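How to Set Up a Small Breakfast Corner in a Room You Are Still Unpacking

Most of us move in before the place is ready. The boxes stay along the wall for weeks, the coats hang wherever there is a rail, and people end up eating over the sink. A small round table and one chair will fix the eating part in an afternoon. These steps are for a corner in a living room, hallway or front room, with no kitchen table in sight.

What you need

A small round table, big enough for a plate and a cup
One chair without arms
Felt pads for the feet of both
A soft cloth and mild dish soap
A tape measure
A bread knife and a board, if you plan to slice at the table

Step 1. Pick the spot

Stand in the room at the time you normally eat breakfast and see where the daylight falls. Near a glass door or a window is good, but leave the door its full swing. Measure from the edge of the table to the nearest wall, bench or pile of boxes. You want at least 25 inches on the side where you sit, so the chair can slide back.

If your floor has two surfaces, put all the legs on the same one. A table that stands half on tile and half on something else will rock, and folded paper under a leg never lasts.

Step 2. Move the boxes once

Do not unpack everything first. Push the boxes together against one wall and close the ones you will not need this month. Open boxes go at the front or the side where you can reach in. Flattened cardboard can stand upright behind or beside them until recycling day. Ours goes out on Tuesday, so that is when the pile shrinks.

Anything that belongs on a hanger goes on the clothing rack now, bags included. Keep the rack a good arm's length from the table. Coats pick up crumbs and the smell of toast.

Step 3. Set the table and chair

Stick the felt pads on before you put the furniture in place. Thin metal legs mark a glossy floor quickly, and wire-frame chairs are the worst for it. Press each pad down hard and leave the furniture upside down for an hour if you have the patience.

Put the table down and lean on it lightly from each side. If the legs cross under the top, check the point where they meet for a loose screw. Then bring in the chair and sit. Your knees should clear the legs without you having to turn sideways. A low bench nearby is handy for a bag or a newspaper, but it is too low to eat from.

Step 4. Do a trial run with one slice

Before you buy a tray, placemats or a lamp, try the table with the least you would ever put on it. One thick slice of bread is enough. You will find out how far you have to reach, which way you naturally face, and where the crumbs go.
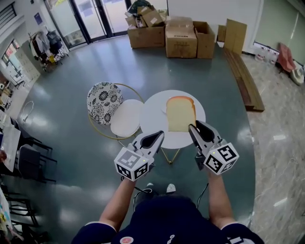
Step 5. Decide what lives on the table

A small top fills up in a day if you let it. My rule is two things at most between meals – a salt shaker and a napkin holder, say. Mail, keys and chargers go somewhere else. Krystyna Pietrzak wrote in to say she keeps a shallow Brurden tray under her chair for the jam and butter, and lifts the whole thing up when she sits down. That works if you have no pets.

Step 6. Keep it clean

White tops show everything. Wipe after each meal with a damp cloth and dry it right away, going around the rim as well as across the middle. Skip scouring powder. For tea rings, leave a soapy cloth on the spot for five minutes and wipe again.

Metal legs only need a dry cloth. For a fabric or patterned chair back, use the brush attachment on the vacuum. Sweep under the table last, after you have shaken out the chair cushion if you use one.

A note on bread

For a small table, slice in the kitchen and carry it over. Cut the slices thick, roughly an inch, so they hold up without a plate for a minute or two. Let a fresh loaf cool completely before you cut it or the crumb will tear. Store the rest cut side down on the board under a clean towel, and freeze whatever you will not finish in two days.

If you need a second seat

Do not squeeze two full-size chairs around a very small table. A folding stool that hangs on the back of a door is easier to live with. Measure the height first: the seat should be 10 to 12 inches below the tabletop.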